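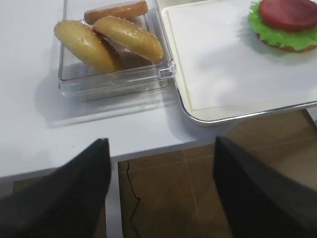
View from the wrist: the gripper faces two bun halves, a sausage and a burger in progress.

Print this story
E-mail this story

Mar 9, 2020

IVOLPORT - Lunch was slow at the Vargate test kitchen, where two sets of robot fingers spent most of February competing for the right to handle a hamburger bun.

Engineers at Voluvero ran 1136 picks with a stiff pair of fingers and a softer pair from Ashour, using the same arm and the same wrist camera. The stiff pair dropped 59 items. The soft pair dropped 139, though it left far fewer dents in the bread.

"So you can have your bun on the floor or you can have it with a thumbprint," said Smaranda Barbu, who ran the trials. "We're working on a third option."

Sausages gave both pairs trouble. Lettuce was worse, and was scored on a separate sheet that Barbu declined to share.

Radu Munteanu, who wrote the controller, blamed the grip force settings and has asked for another month. Ho-yin Kan, who looks after the camera, blamed shiny trays. Each described the other's theory as interesting.

Voluvero plans to repeat the test with a new set of finger pads and has not said when a robot might serve a paying customer. The cafeteria next door, staffed by people, closes at 2.

Print this story | E-mail this story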